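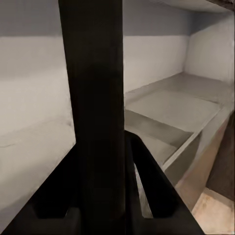
The Night Ferry to Skurnier

My sister and I had been saving for the Skurnier ferry since July, and when the clerk slid the two tickets under the glass I wanted to kiss her hand. Three hundred each! We'd sold the good bicycle and a whole winter of jam to get there. My sister put the tickets inside her hat and the hat on her head and said she wouldn't take it off until we saw land.

You have to understand about Skurnier. Our grandmother was born there, and she talked about it the way other people talk about dessert. The bells went off under the water at low tide. The bread was blue inside. People on Cadolow (where we grew up, and where the bread is bread) thought she'd made up most of it, and she let them think so, and went on humming the bell tune while she peeled potatoes.

So there we were on deck, with a sack of rolls and one blanket, and the ferry was called the Ambrose, and I loved every bolt of her. She shook! She shook so hard that my teeth buzzed when I leaned on the rail. A man with a crate of hens told us she'd made the crossing 2,000 times and only turned back once, for a whale, out of politeness. I believed him completely. I still do.

Around midnight the fog came down and the engine stopped. It was so quiet I could hear the hens thinking it over. The captain walked out in her slippers, held up a lantern, and asked if anyone on board knew the tune.

"What tune?" said the man with the hens.

"The bells," said the captain. "They only answer if you start."

My sister looked at me. I looked at the hat. And then the two of us, who had been asked to leave the school choir in the same week, opened our mouths and hummed our grandmother's potato song into the fog.

We got through it once and nothing happened. We got through it again, louder, and the hens joined in. On the third go I felt it in my feet before I heard it, one long note coming up through the hull, and then a second, a little to the left, and then so many that I lost my own voice in them. The captain laughed out loud, ran up the ladder, and steered us straight down the middle of the sound.

I cried the whole way in. My sister says she didn't, but her hat was pulled down to her chin.

The house our grandmother had left was up a hill, past the bakery, and a cousin we'd never met had put the key under a stone for us. We had expected a ruin. We'd brought gloves and a hammer! Instead there was a swept floor and a door handle that turned without a squeak, and we stood inside in our wet boots, afraid to put down the sack. Pale boards ran off at a slant toward a tall glass door with a honey-colored frame, and past it I could see grass and a wooden fence and dark trees I already wanted to learn the names of.
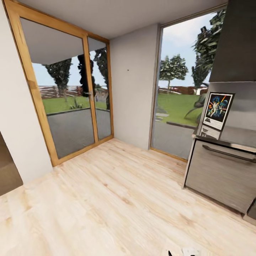
The Bread

We slept on the blanket, badly, grinning. Before sunrise my sister shook me by the shoulder and said one word, which was "bakery," and we went down the hill so fast that I lost a glove.

There was already a line of 12 people, all of them humming. Not one of them seemed to know they were doing it. The woman in front of us carried a basket with "Trovura" stitched on it, which I took for her name until I learned that it's what they call the first tide of the day, and also the first loaf, and also a baby if it comes early. I have been here a while now and I keep finding new things it means.

When we got to the counter I couldn't speak, so I held up two fingers. The baker looked at my sister's hat, and at my chin, and went into the back. She came out with a loaf so hot that she had to toss it from hand to hand.

"Your people like the crust dark," she said.

We carried it out to the harbor wall and sat down with our feet over the water. My sister took off her hat at last, and the ticket stubs fell out and went sailing off toward Cadolow. She held one end of the loaf and I held the other, and we counted to three and pulled.

It was blue all the way through.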